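Questions I get about the Vokus speaker

I sell portable speakers out of a small shop and answer most of the email myself, so this page is really just my inbox, tidied up. If your question isn't covered, write to me and I'll probably add it.

How long does the battery last?

At a normal kitchen-radio volume I get through a full working day and have some left over. Crank it up at a barbecue and you'll be looking for the cable by dinner. Bass is what eats the battery, so turning down the low end in the app buys you quite a bit more time.

My speaker won't show up in the Bluetooth list. Is it broken?

Probably not! Nine times out of ten it's still connected to something else in the house – an old tablet in a drawer, somebody's laptop upstairs. Hold the power and volume-down buttons together for 6 seconds until the light blinks blue, and it forgets everything it knew. Then pair it again like new. Stand close to it the first time.

Can I pair two of them for stereo?

Yes, if they're both Vokus. Turn both on, then double-press the play button on the one you want as the left side. I get asked a lot if a Vokus will pair with the older Levimby, and sadly no, they don't speak the same language. You can still play the same song on both if your phone allows two outputs, but it won't be true stereo and one may lag a little.

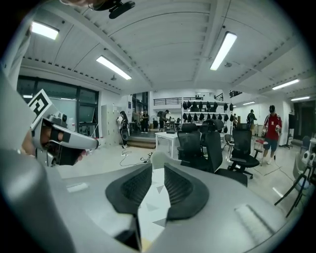 If the sound drifts after you've paired two, switch off the right one first, then the left, and start again from the left. I have no idea why the order matters, but Sunita Thibodeaux wrote in with that trick in September and it has worked for everyone I've passed it on to.

Is it waterproof?

Splashproof. Rain is fine, a wet counter is fine, the bottom of the pool is not. Make sure the rubber flap over the charging port is pushed all the way in, and let the port dry out before you plug anything into it. The warranty doesn't cover a soaked port and I can't talk them into it (I've tried).

Which charger should I use?

Any decent USB-C phone charger. A fast one won't hurt it, but it won't charge any quicker either. I'd skip the computer port if you're in a hurry, that can take all night.

What's the difference between the Belhaj and the Gavitz carrying case?

The Belhaj is soft, with a drawstring, and squashes down to nothing in a suitcase. The Gavitz is a hard shell with a zipper and room for the cable. I use the Gavitz, but Alaric Whitfield, who helps me with the packing, swears by the soft one for his bike bag. Both fit the speaker with the strap still on.

Do I have to use the app?

Nope. Everything except the bass and treble settings works from the buttons. I'd install it once to check for updates, then delete it if you like – the speaker keeps whatever settings you gave it.

Can I send it back?

You have 30 days, and it's fine if you opened the box. Please put the cable back in, people always forget the cable. Email me first so I can send you the label.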